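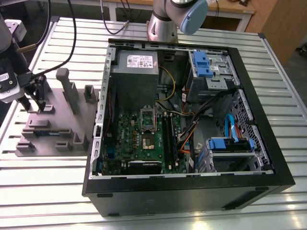

Home News Features Interviews Archive Contact

The records office at Clullberg keeps its property registers in a basement two floors below the reading room. The registers were moved onto computer in stages, and for most of that period the work was done in a database program called Calline, which has not been sold or supported for many years. The office's systems archivist has spent her recent working life getting the data out of it. We spoke in September, in a small room beside the stacks.

"People assume the problem is the disks," she said. "The disks were mostly fine. We had 4,000 files and lost 5 to bad media. The problem was that the files did not say what they meant."

Calline stored each record at a fixed length, with the field definitions held in a separate file. If the definition file was missing or came from a later version, the record could still be read as a string of characters, but the boundaries between fields were lost. A parcel number could run straight into a date, and a date into a surname.

Her first step was to group the files by record length. Files of the same length usually shared a layout, so one surviving definition file could serve for many. Where none survived, she worked from the paper registers, matching known entries against the raw text until the column positions were fixed.

"You need entries that are unusual," she said. "A long surname, a parcel with a letter in it. If you test on ordinary entries, you can be one character off and not see it for weeks."

She checks 500 records by hand from each group before a layout is accepted. The check is done against paper, by someone who did not work out the layout. Any mismatch sends the whole group back.

Dates took longer than anything else. The program allowed a two-digit year, and the clerks used it. For the property registers this matters, as some leases run for 99 years and the start and end can carry the same pair of digits less one. She does not expand a year unless another field in the same record settles it. Otherwise the original two digits stay, with a blank in the expanded column.

"I would sooner hand over a blank than a guess," she said. "A researcher can work with a blank. A guess looks like everything else in the table."
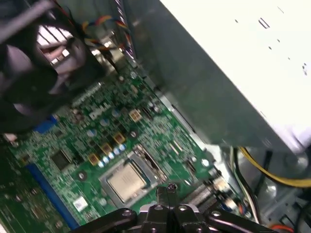 The converted records are written out as plain delimited text, one file per register, with a second file that describes the columns in full sentences. She was firm on the second file. The office had been offered a package from Truson that would have held both data and description in one container, and she turned it down on the ground that it would have to be converted again.

I asked about character encoding. Calline used its own table for accented letters, and the Rainer district registers contain a good many of them. Her table of equivalents fits on one sheet. Two codes remain unresolved – both occur only in street names, and both may be typing errors that were copied forward.

"They are kept as numbers in brackets," she said. "The sheet says so."

The original files are kept too, unchanged, with a checksum for each. Copies are held in two buildings and compared every month. The comparison runs at 5 in the morning, before the reading room system starts up, and produces a one-page report that she files on paper.

Of the remaining work, the largest part is the Rainer mortgage index, which was entered by an outside bureau with its own abbreviations. No key to these has been found. She is compiling one from the index itself, and expects to start checking it against the deeds over the winter.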